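Minutes – Nalldale Community Kitchen, November meeting

Started at 7 p.m., my turn to type, so blame me for spelling.

Last month's minutes were fine. We spent 23 dollars on labels and have 142 left in the kitty.

Vegetables: Paquette can bring peppers again for the stuffed pepper night, red and green. I said red, please – they're sweeter and the kids eat them! Agreed to get mostly red and keep the green for the rice.

Tables: the white ones wipe down so nicely that we're sticking with them and skipping tablecloths. Push them together before unpacking. Long chat about baskets versus crates (baskets won, four to two).

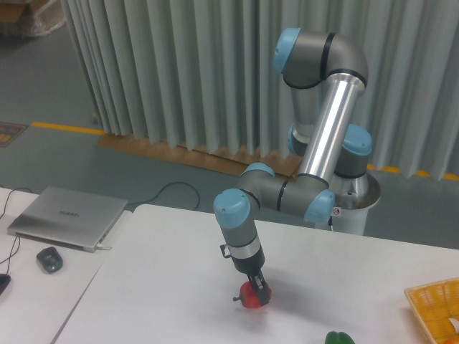
Red pepper on the white table, basket at the corner.

Ircombe asked if we could feed 100 in the spring. We'll talk about it next time, once we've looked at the oven.

Closed at 8:15.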